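We started this project intending to write about grasp planning. We are writing about a cable instead.

## 1. What we set out to do

The assignment was a tabletop pick-and-place task in a pretend kitchen: dishes, toy food, one arm. Our arm had to move items between the plate, the bowl and whatever else was on the table, following a list of commands from our scheduler. We called the scheduler Nodance, after the motion we hoped it would stop the arm from making between commands. The name aged badly.

Waqas Kazmi wrote the motion code and the joint limits. Iddrisu Sulemana did the gripper calibration and the logging. The other two of us wrote the scheduler, and later this report, since the people who find a fault are apparently excused from typing it up.

The plan was 100 runs of the full command list, unattended apart from one person holding the stop button. We got to run 20.

## 2. The fault

On run 20 the arm was partway through a move away from the plate when it stopped dead and reported an overcurrent on the wrist joint. Nothing was in the way. We cleared the error, restarted, and it stopped again at a slightly different wrist angle. We cleared it again. (We know. See section 5.)

The third time, the wrist got through the bad spot, turned another 12 degrees, and let go all at once. The gripper swung sideways and knocked a mug off the table. The mug survived. The stop button was pressed after the mug had landed, and the log records this with more precision than we would have liked.
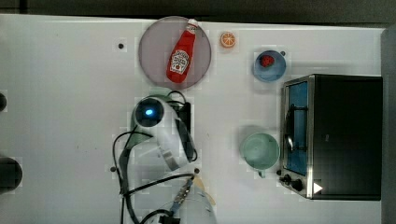 Our first theory was software, because two of the four of us had written software that week and felt guilty. We spent an afternoon reading the scheduler's output line by line and found one real bug, which had nothing to do with the fault. If a command timed out, Nodance sent it twice. We fixed that, felt much better, and got the same overcurrent on the next attempt.

Our second theory was the torque threshold. Waqas had set it low on purpose, and there was a short and not very scientific discussion about raising it. We are glad we didn't. The threshold was the only part of the system doing its job.

## 3. Finding it

Iddrisu plotted wrist current against wrist angle for every run we had. A healthy joint should give a fairly flat line. Ours climbed a little on each run, always on the same side of the rotation, from run 11 or so onward. So the fault had been announcing itself for nine runs, in a file that none of us had opened.

After that it was mostly a matter of turning the power off and moving the wrist by hand. On one side it moved freely. On the other it got stiff, then stiffer, and we could hear the cable creak.

The wrist cables had too little slack on the outside of the bend. Our home position brought the wrist back by the shortest route in joint angle, but we had never limited the total rotation, so each run left a little extra twist in the bundle. By run 20 the cables were acting as a spring. The third restart wound it up as far as it would go, and then one of the cable ties slid.

One connector had a bent pin. The replacement was an Ondalik part we ordered in November, and it took long enough to arrive that we had plenty of time to write a checklist.

## 4. Repair and retest

We made four changes:

- Rerouted the wrist cables with a longer loop and moved the tie points.
- Limited total wrist rotation in software, counted from power-on.
- Made the homing routine unwind the wrist fully, even when the long way around is slower.
- Logged peak wrist current per run, with a warning printed on the screen in capital letters.

Before going back to the command list we put the wrist through 3,000 small rotations at low speed, with the gripper empty and all of us taking turns at the stop button. It was the dullest evening of the semester. Peak current stayed flat throughout.

Then we went back to the dishes. The colander was the item we worried about most, because reaching its rim puts the wrist close to the angle where the trouble used to start.
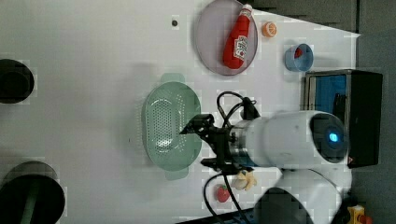 Why didn't we just raise the torque threshold and keep going?

Because the extra current was being spent on twisting the cables. A higher threshold would have let the motor pull harder on them before stopping, and the release would have been worse when it came. We would also have lost the overcurrent error, our only warning.

The retest was shorter than the original plan. We ran the command list 12 times with no overcurrent errors and no unplanned movement. That is too few to say much about reliability, and we aren't going to. The fault first stopped us at run 20, and a fair test should go well past that.

## 5. What we did wrong

Clearing a safety error without finding its cause was the main thing. We did it twice in under five minutes, and each restart made the twist worse. The lab rule now taped to the bench says one overcurrent, power off, hands on the joint. Waqas wrote it. His handwriting is terrible but the rule is good.

The person on the stop button was also the person reading the error messages on the laptop. Those are two jobs. We now split them.

Still to do: the remaining runs, a proper strain relief for the wrist connector, and returning the spare cable to the Erneo cabinet, where it was signed out under the wrong group number.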